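Chapter 4
Showing Instead of Telling

4.1 The trouble with instructions

Ask a friend to put the groceries away and you will get groceries that are put away, more or less. Ask a robot and you will get a question back, and then another, until you have written out the position of every joint at every moment and the groceries have gone bad. For most of the history of the field this was considered normal. A robot that welded the same seam on the same bracket for ten years could be programmed by a patient person with a notebook, and the bracket never once turned up in a different mood.

Household objects are moodier. The first manipulation project I worked on, at a small lab in Girville, was supposed to fold dish towels. We wrote rules for corners. We wrote rules for what to do when a corner was hidden under another corner. By August the rule book was longer than the thesis it was meant to support, and the towels were winning.

This chapter takes the other road. We will let a person do the task, through the robot, and keep a record of what the robot's joints and cameras experienced along the way. One such record is called a demonstration. A pile of them is called a dataset, and the rest of this book is largely about what to do with the pile. Here we are concerned with making it, a job usually handed to whoever joined the group last.

4.2 Two ways to lend a hand

The older method is kinesthetic teaching. You take hold of the arm, its motors having been told to go slack, and you drag it through the motion. It needs almost no equipment and anyone can learn it in an afternoon. The drawbacks show up in the recordings. Your own hands and elbows are in every camera view, and they will not be there later when the robot works by itself. Dragging one arm is also manageable, while dragging two at once is a form of wrestling.

The second method is teleoperation. The operator stays out of the workspace and steers from a distance, with a handheld controller, a pair of smaller leader arms, or a tracked glove. The robot follows. What the cameras record is then close to what they will see when the learned policy takes over. The price is feel. Most teleoperation rigs send little or no force back to the operator, who must judge a grip by eye, and eyes are easily fooled by anything shiny or soft.

Efua Issahaku, who trained operators on the Colness sorting project, used to start newcomers on wooden blocks and let them become proud of themselves. Then she gave them potato chips. Her notes from that period are short. "Day one, confident. Day two, bags."

4.3 Why bags are hard

A block has one shape. A snack bag has as many as you care to give it, and it takes a new one each time the fingers close. Foil throws the overhead lights back at the camera, so a crease that looks like a good place to grab may be nothing but glare. Lay several bags of the same color on top of one another and the operator has to decide which edge belongs to which bag before moving at all - a decision that the recording will contain only indirectly, as a pause.
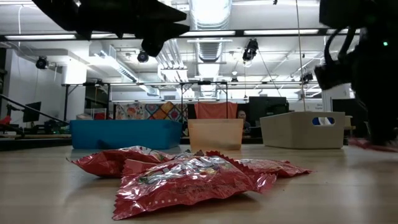
Those pauses deserve more respect than they get. A learner trained on raw demonstrations will copy hesitation as faithfully as it copies skill, and the result is a robot that stops above the table and appears to be reconsidering its career. Martim Pinheiro's habit was to have operators look first, settle on a bag and a bin, and only then start recording. His group collected 400 demonstrations this way and threw out the ones where the operator changed plans midway. He kept the discards in a separate folder, and we will borrow the idea in Section 4.5, where recoveries from a bad grasp turn out to be worth recording on purpose.

Before going on, it helps to fix some terms. An episode runs from the start of recording to the moment the operator declares the task finished. The observation is everything the robot senses at one time step, and the action is what the operator commanded at that step. Students mix up the commanded position and the measured position about once per semester. They differ whenever the arm is pushing on something, and when the arm is pushing on something is exactly when you will care.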